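Skurunen Guest Rooms Renewal
Progress report to the De Smet Fund, second period
November 4, 2025

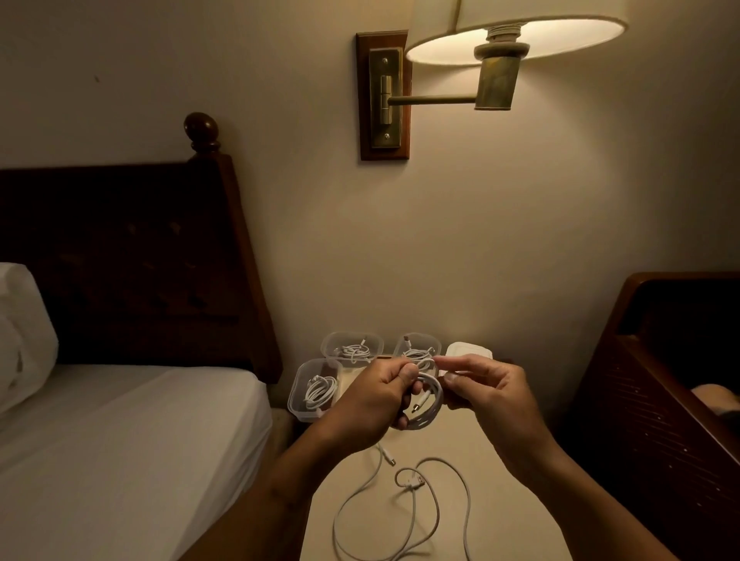

1. Summary of the period

In this period we continued the renewal of the guest rooms in the old school building at Skurunen. The grant covers 30 rooms. At the end of October, 25 of them were finished and open for guests, and the other five are waiting for windows. We have used 86 per cent of the budget for works and we don't expect to ask for more money.

2. Works completed

The heating pipes on the upper floor were replaced in full. This took longer than we planned, as the old pipes were laid inside the wall between the corridor and the rooms, and the drawings from the municipality showed them under the floor. Two walls had to be opened and plastered again. The extra cost was paid from the reserve, as agreed with you in the summer.

All finished rooms have new mattresses, curtains and reading lamps. The nightstands are from the closed hotel at Jonlow and were bought together with the wardrobes for a good price. Small things for guests, such as charging cables, are now kept coiled in clear plastic containers, one cable in each. Before, they were in one drawer at the reception and the evening staff lost much time with them.

The bathroom on the ground floor was adapted for wheelchair users. The door is wider and the step is gone. We still need to change the mirror, which was hung too high.

3. Delays

The windows for the north side were ordered from Zedeck in spring. The first delivery had the wrong opening direction and was sent back. The new delivery is promised for December. Until then the five rooms on that side stay closed, and we use one of them to store paint and tools.

The painting of the staircase is also late — the painter had another contract and came three weeks after the agreed date. It is now done except the handrail.

4. Guests and income

We received 46 group bookings in the period. Most were school classes and choirs, and there were also some walking clubs. Income from the rooms covered the wages of the cleaning staff and a part of the electricity. We had feared that the noise of the works would keep groups away, but only one booking was cancelled for this reason.

In the comment book the guests are mostly satisfied with the beds and the breakfast. Several wrote that the corridor is cold in the morning. We will look at the timer of the heating when the new windows are in place.

5. Next period

- Install the north side windows and open the last five rooms
- Paint the handrail and repair the floor at the back entrance
- Change the mirror in the adapted bathroom
- Send you the final accounts with copies of all invoices

We kindly ask for your permission to move the unused sum for signs to the repair of the back entrance. The signs were cheaper than expected, and the floor there is worse than we had seen at the first inspection. The two offers we received for this repair are attached to this report.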